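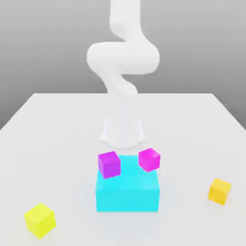

T. Fothergill
Members are asked to comment on the draft guidance for dried plum servings in the Konness meal plan. The draft sets a serving at 60 grams, taken with water. Please keep replies brief; the last thread had more bends in it than the white arm at the top of this post.

E_Rowbotham
I would support a smaller serving. Six prunes is ample for most older adults - many will find more than that uncomfortable.

rwalczak
I must disagree. Our kitchen at Penrose has served 76 grams since January without complaint.

E_Rowbotham
To residents already used to fiber, I presume?

rwalczak
Mostly, yes. I would accept a lower starting amount for new residents.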